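4.2 Marker task, packing benches at Zalton

Simulated cell first, then the floor. Staff used to re-cap and sort markers by hand, 200 a tray.

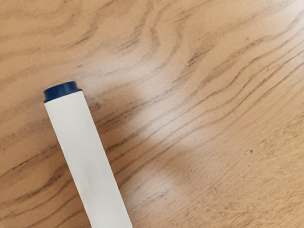 Fig. 3. Marker on the tabletop, simulated.

Two packers moved to checking. Less wrist strain, more standing aroud.

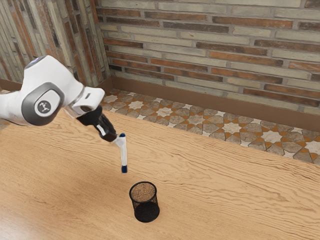 Lorena Durán

Holder drop is the step packers asked about most, it sets their pace now. Breaks shifted, see Herrera notes from Febuary.

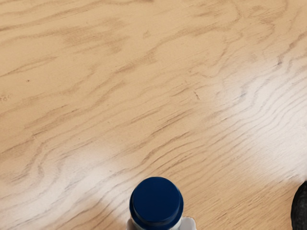 Cristóbal Leiva wrote back that the checking job pays the same but feels lonelier.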